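Home News Plant Life Jobs Board Archive Contact

Search this site Enter keyword Go

Robot arms take over tray loading at Jumer, packers move to test benches

Jun 11, 2021

The kitting room at Jumer looks different this month. Two-finger robot arms now do the sorting that used to fill a whole shift — wire harnesses, red circuit boards, trays, yellow bins, over and over. The people who did it by hand have mostly moved one door down, to test and repair.

The company makes control units for small pumps and fans. Every unit starts as a kit, one board and one harness, and until April every kit was put together by hand. Monthly volume is 4,000 kits. The arms came from Climis, which also wrote the software and has had an engineer on site most days since.

Boards went over fairly quick. Harnesses did not. They bend, they tangle, a connector ends up underneath and the arm has to come at it again from another side. Staff on the early shift were asked to lay them out one at a time with the plug end clear, which some felt was more work than just packing the thing.

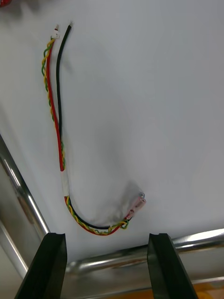 Ishida remembers doing harnesses all winter with tape on both thumbs and does not miss it, but would have liked to hear about the change before the crates showed up in the hallway. Several others said much the same. The first notice went up a week before the install.

No one has been let go, according to the company. Of the 53 people on the kitting roster, most took the move to test benches, a few switched to shipping, and a handful stayed on as cell minders. Minders refill bins, clear jams and decide what to do with anything the arm sets aside. Pay grade is the same for now. Test bench work sits one grade higher after training, and the training is 98 hours, paid, split over the summer.

That last part is where the grumbling is. The higher grade starts only when the hours are finished, and some people were told they could finish by July, others were told fall. Management says a single schedule is coming.
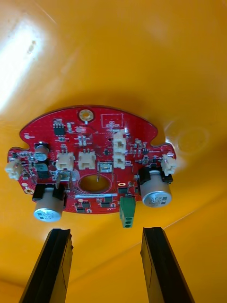
Assembly & Kitting Department — Shop Floor News

Boards are the easier half of the job but also the expensive half. A dropped harness goes back in the bin. A dropped board goes to inspection, gets a form, and usually a phone call. Under the new setup the minder signs for any board that goes to inspection, even if no person touched it. Minders have asked for that rule to be changed. It's being looked at.

Breaks have changed to. The old line stopped all at once, everybody went to the lunchroom together. The arms don't stop, so minders go one by one and eat alone more than they used to. The morning crew asked for overlapping cover so at least two can go at the same time, and got it on a trial basis.

Noise is down. Sore wrists are down as well, going by the sign-in sheet at the first aid desk. Walking is up, a lot — bins run low at diferent times and the shelves have not been moved closer yet.
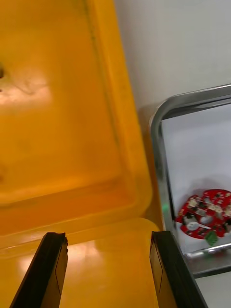
Photo: Shop Floor News / Jumer

Next step is a second cell, planned for the back of the same room. Savesow, the parts supplier, has agreed to ship harnesses flat in layers, which should save the early shift from laying them out. Target for the two cells together is 100 kits an hour. The current rate was not given.

Sign-up sheets for the next training group are outside the kitting room. Bring your badge number.

Comments (4)

benchside: Moved to test in May. Better chair, better light, I'd do it again. Still waiting on the grade though

lateshift_k: why does the minder sign for a board the arm dropped?? fix that first

R. in shipping: Overlapping breaks should be permanent and not a trial. We have had them over here for years and nothing fell apart.

pumpkit: does anyone know if the 98 hours count if you switch shifts half way thru? asked twice, got two answers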